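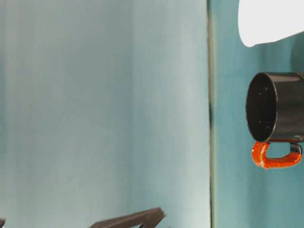 An open house at Sillano
May 2026
By Imad Majali

My wife has been telling me for years that a machine will do the dishes before I learn to do them properly, so when Sillano opened its workshop to the public I drove the 49 miles to find out how much time I had left. Plenty, as far as I can tell!

The place used to be a Sleiman furniture showroom and still has the carpet in the front hall. They took us through in groups of 20, with coffee first (good coffee, and somebody had baked). Our guide was a cheerful young engineer who has been on the kitchen project, which they call Pisance, since last September, and she never once hurried us along.

Mugs took up most of our visit. I had always thought of a mug as an easy thing, but she asked us to think about a black one lying on its side, with the light sliding along the rim and the inside just a dark hole, and where you would take hold of it if you had never held one. The handle is the obvious answer, and a bright orange handle helps a good deal. Mine at home are all plain brown.

We watched 50 tries at picking up and setting down, and I will admit I wandered off to the coffee for part of it. Dropped mugs were few. Slow ones were many, and a single mug could take 2 minutes. Folding towels, in the next room, was slower still, and I came away feeling kindly toward my own towels.

Would I buy one? Not yet. I would go back next year, though, and I'd bring my wife.

Comments

Firnent_Dave: We went in the afternoon and the towel room was closed. Was there parking out back?

Lorna K.: Two minutes a mug is still faster than my teenagers.

Imad: Dave, yes, behind the loading dock, but go early.

Last updated: May 30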